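How a Robot Arm Learns to Pick Things Up

A review for young readers of the Stilix practice program
By Tahira Rajput

Think about the last time you picked up a cup. You did not plan it. Your eyes found the cup, your hand opened, your fingers closed, and you were already drinking. When you were a baby, you could not do this. You dropped spoons for many months before it became easy.

A robot arm also must learn. But a real robot arm costs a lot of money, and it is strong. If it makes a mistake, it can break the cup, the table, or itself. For this reason many people let the robot practice first inside a computer. This kind of practice place is called a simulation. It is a little like a video game, only the player is the robot.

Stilix is a program that makes such practice places. It is made by a small company with the name Millura, and schools and clubs can use it. Our science club tried it in May, every Friday after lunch. I want to tell you how it works and what we liked.

First you choose a robot. Then you choose a place for it, and then some objects. The objects do not have to belong together. Stilix has 200 of them in its box, and you can put them almost anywhere you want. Genji Amano, who is nine, says this is the best part, and he spent one whole afternoon only on this.

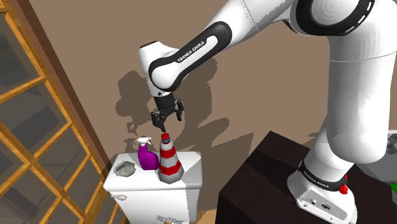
Why use strange things in strange places? Because a robot which has practiced only with one cup on one table will know only this cup and this table. Give it a rock and it is lost. A rock is lumpy and has no good side to hold. A traffic cone is wide at the bottom and thin at the top. A spray bottle is round in one place and narrow in another. Each shape asks a different question to the gripper, and the gripper is the robot's hand. Many grippers have just two fingers, so the robot must think well about where to put them.

The light is important too. When the arm moves, its shadow moves on the wall. You know that a shadow is not a thing you can grab. A robot that sees with a camera must learn this.

In Stilix, one try is called a "go." The arm comes down, closes its fingers, and tries to lift. If the object slips, nothing is broken. You press the start button and everything jumps back to its place. We gave our robot 200 goes with the same rock. In the beginning it pushed the rock more than it held it. Later it became better, but it was never perfect.

Now, what did we not like? The words in the menu are difficult for children. We had to ask our teacher, Mr. Landeg, what "friction" means. (It is the rubbing that stops things from sliding. Your shoes have a lot of it, and ice has very little.) Also, our older computer was slow, and the arm moved like it was very sleepy. You need a newer one, and two children can share it without problems.

Something you can try at home: put a pencil, a sock, and an apple on a table. Use only your thumb and one finger, and lift each of them. Then close your eyes and do it again. Which one was the hardest? Where did you put your finger?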